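Sorting out measuring cups

Plastic measuring cups tend to end up scattered through the cutlery drawer, and half of them go missing when you want to bake. Empty the drawer on a Saturday morning and put every cup on a clear table before deciding what to keep.
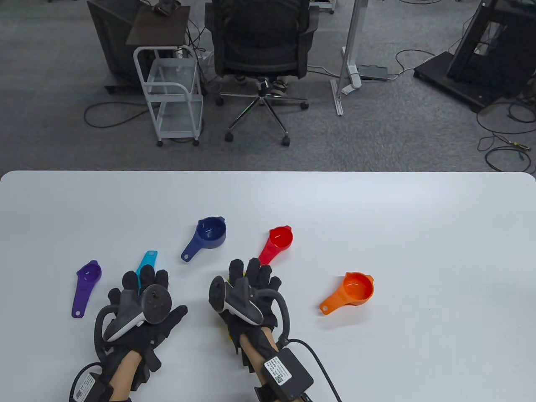 Coloured measuring cups with pouring spouts, spread out on a white table.

Check the size marked on each one. If the marking has worn off, fill the cup with water and tip it on to the kitchen scales: 20 ml of water weighs 20 g, and 70 ml weighs 70 g. Write the size on the handle in permanent marker.

Wash the cups in warm soapy water, paying attention to the spout, where flour and syrup collect. Leave them upside down on a tea towel for 40 minutes before stacking.

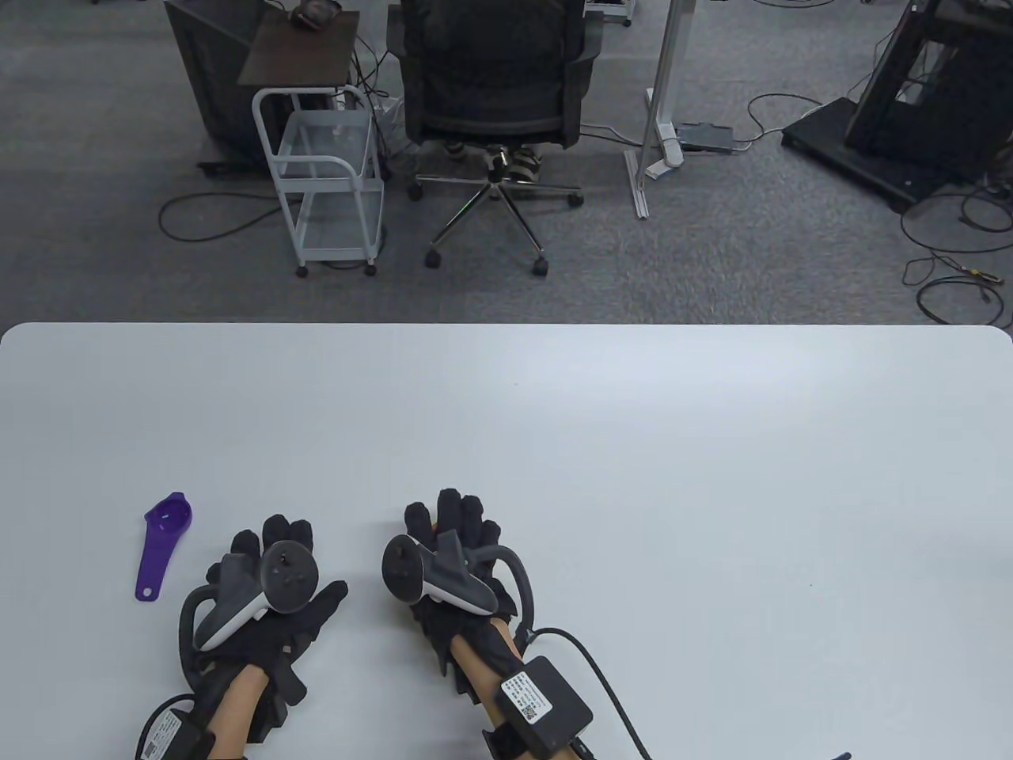 Measuring spoons need the same treatment. Keep them apart from the cups, in a jar or a small tub near the flour. A bright colour, such as the purple one on the table, is easy to pick out against a white worktop. Throw out any that have cracked, and hang the rest on a hook if the handles have holes.

Denise Dawber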